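Playing Isterus on the kitchen table: small tips for phone, tablet and hands
2018-01-18

I play Isterus almost every evening at the kitchen table, and with time I collected some habits which save me battery, crumbs and anger. Maybe they are useful for you also.

Free the storage before you update. The last big update of Isterus needed 400 MB on my tablet, and with less it stopped in the middle and I had to begin again. Old screenshots are the first thing I delete. Then the cache of the game, in the settings of the device. Your village is saved on the server, so you don't lose it, but look first that you are logged in.

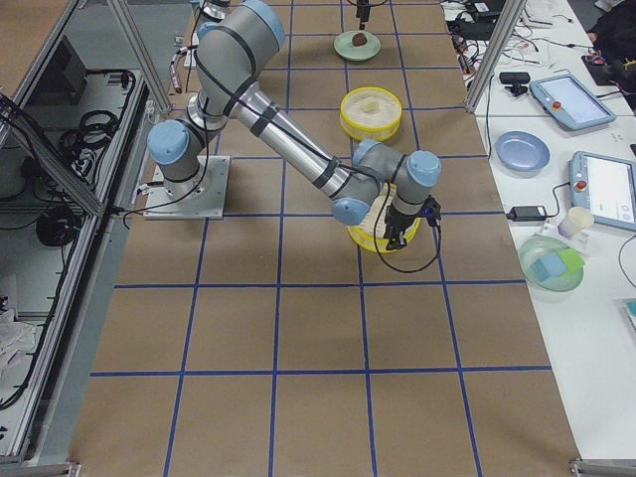 After the update, start the tablet again one time before you play. I did not do this in July and the sound was missing for a whole week.

Charging while you play makes the device warm. Take it out of its case, and don't put it on a cushion or a folded towel. I charge to 100 percent before the evening raid and then I pull the cable out. If you have to play with the cable, lower the brightness by half. In the game menu you can also change the picture rate to "calm" -- the harvest looks the same and the battery lives longer.

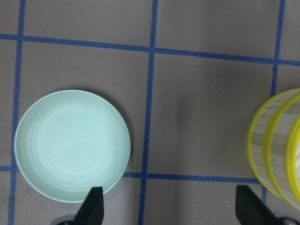
A fixed place for the tablet helps more than an expensive stand. My first stand was a Tornilell and it slid away each time I swiped. Now I mark the corners on the table with masking tape. The blue kind is good, and the strips don't have to be perfectly straight, as with those squares on the gray surface. Change the tape when its edges begin to roll up.

For the screen, use a soft cloth with a little water, never the kitchen spray. Clean it with the game closed. I once sold 200 pumpkins to the trader in Limlow while I was wiping, and there is no button to take it back.

Snacks: choose something you can eat without fat on the fingers, or use the left hand for food and the right one for the game. A bowl is better than the open bag. Between two raids there are 3 minutes of pause, enough to wash the hands.
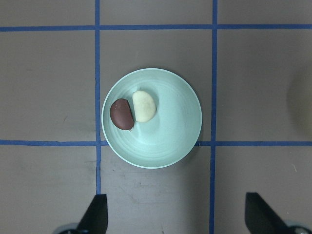 Bach writes in the comments that a cheap stylus solves the fat problem completely, and that it is also more exact when you plant in the small fields near the river. I tried it and for planting I agree. For the raids it is too slow for me, I still need two fingers there.

Turn off the notifications at night, except the one for the end of the harvest.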